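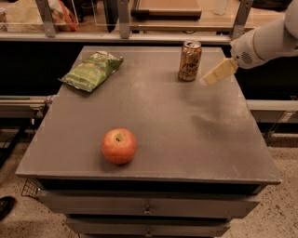
Snack cell weekly check – Sirkdale demo kitchen
Done Fri 20 March, before opening. Next full one is due in a week.

Same list as always, with my comments under each item. If you're taking over the check from me, please read the comments too and don't just tick down the left side! Most of what I know about this cell ended up in them.

1. Power and stop

Stop button pressed and released, arm halts right away: OK
I do this with the arm moving slowly over the cabinet, never with it parked. A parked arm looks stopped whatever you do to it, and I fell for that once back in November.

Stop button reachable from both sides: OK
Had to move a stool. I move that stool every single week.

Cables tied back, nothing underfoot: FIX
One tie had popped. New one on, and I ran my hand down the rest – they're fine for now, but they're getting stiff and I'd like to swap the whole lot when we do the summer service.

2. Arm

Covers seated, no cracks: OK
The one at the elbow creaks if you push on it. It has creaked since we got it.

Vent on the wrist clear: OK
Soft brush only. Please don't use the air duster, it just blows crumbs further in, and chip dust is greasy and sticks to everything.

Joint noise at low speed: OK, sort of
A little whine from the shoulder on the way out, gone by the third cycle. I wrote it in the log as number 842 so we can see if it grows. Cold mornings seem to make it worse, but I wouldn't swear to it.

Wipe down: DONE
Damp cloth, no spray. White shows everything, so this takes longer than you'd think.

3. Gripper

Finger pads clean and square: OK
They're the pale ones from Villanueva, second set this year. I check them against a steel ruler and look for light in the gap. The old ones had gone shiny at the tips and drinks cans started to slide, so if you see shine, change them and don't wait for the Friday check.

Finger screws: FIX
Left one took a quarter turn. I put a dab of paint marker across the head so we'll know if it walks again.

Grip force setting: OK
Stays at 19 on the panel. It's fine for a full can and an apple. An empty can will dent at that setting, so test with full ones, please, and put them back in the fridge afterward (I've been caught drinking the test can, I know).

4. Cabinet and pick surface

Cabinet on its floor marks: OK
Give it a shove with your hip. If it moves, the feet need doing again.

Drawers fully shut: OK
The top one is the one to watch! Even a finger's width open puts the knob where it can catch a sleeve, and people do lean in here.

Top wiped and dry: DONE
The scuffs and pale smudges won't come out any more, I've tried. I asked Drurach about repainting and they can do it in the same matte gray. Don't let anyone talk you into gloss, the reflections drive the vision side nuts.

Test items set out: OK
Can at the back on the right, chips at the back on the left, apple up front. Lay the chip bag flat and at a bit of an angle. Leave a good hand's width around everything so the fingers have room to come in from the side.

Side approach to the can, slow speed: OK
Stand where you can see the fingers and the can at the same time, with one hand on the stop. You want them level with the upper part of the can. If they come in low, stop there and redo the height before you try again.

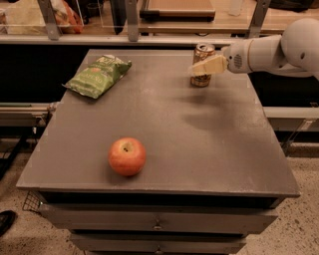 5. Counter side

Clear barrier and brackets tight: OK
Checked every bracket by hand. The clear panel had fingerprints all over it, so that got a wipe too.

Nothing sticking out past the rail: OK
Boards and containers stay up on the counter, behind the barrier. If something has to come forward, pause the cell first.

6. Paperwork and parts

Cycle counter read and written down: DONE
We're at more than 2000 since the last grease. Grilletti is coming to do the shoulder anyway, so I'll have them listen to that whine while they're here.

Spares: LOW
7 cable ties, one set of finger pads, no paint marker once this one dries up. Order placed for the pads and ties. The marker I'll just buy on the way home.

Cell released for use: YES
Slow speed until lunch, then normal if the shoulder stays quiet.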